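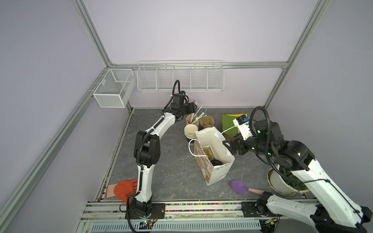

An afternoon at the Stadberg open lab

I spend a fair amount of my life picking up after other people, so when I heard that the Stadberg lab was opening its doors on a Saturday to show off robots that tidy, I had my coat on before I'd finished reading. It's 90 minutes on the train and free to get in (the coffee isn't, bring your own).

The first stop on the tour was the one I'd come for. The team calls this station Rata, and it's a pair of arms over a marble-patterned table full of the stuff that collects on any kitchen counter or potting bench: a work glove, paper cups, a little garden trowel with a pink handle, a plant, a folder, a shopping bag with a rope handle. There are wire baskets at the back to sort things into. They were still empty when I got to the front of the crowd, so I settled in to watch.

And it's slow! I knew it would be slow, but you feel it in your shoulders. One arm thinks about a cup for so long that you want to reach in and do it yourself. Our guide said a good run means 11 items put away without help, and that on a bad day they get five. My own kids are somewhere in that range, to be fair.

I asked what the hardest thing on the table was, expecting the plant. She said the paper bag. A cup is always cup-shaped, but a bag folds and slides and has a different opening every time you touch it. The glove is nearly as bad. Straws she didn't even want to talk about.

Then we were walked across the yard to Tumetti, the shop-floor half of the building, and what a difference. A machine there packs jar lids into trays and it just goes – no thinking, no hovering, 200 trays in a shift. I could have watched it all day. But every lid is the same lid and it comes down the same chute. Put my son's orange sneaker in that chute and I suspect the whole thing would need a lie-down.

That was pretty much the point of the talk in the Economou room afterward. The speaker split chores into two piles, the ones where the world holds still for you and the ones where it doesn't. Folding identical towels in a hotel laundry, yes, soon. Clearing a table after a craft afternoon, not for a while. Somebody at the back asked about dishes and got a long answer that I'd sum up as "buy a dishwasher."

Would I let the Rata arms loose in my kitchen? Not yet. They'd need the whole counter, for one thing, and I like to be done before bedtime. But I'd hand over the garden shed tomorrow, where I don't care if it takes until Tuesday to get the trowel on its hook.

If you go, do the arms first. The line was out to the stairs by three o'clock and you really want to be up close. Wear flat shoes too, the yard is cobbled. They're planning another open day in July, and I've already told my sister she's coming with me.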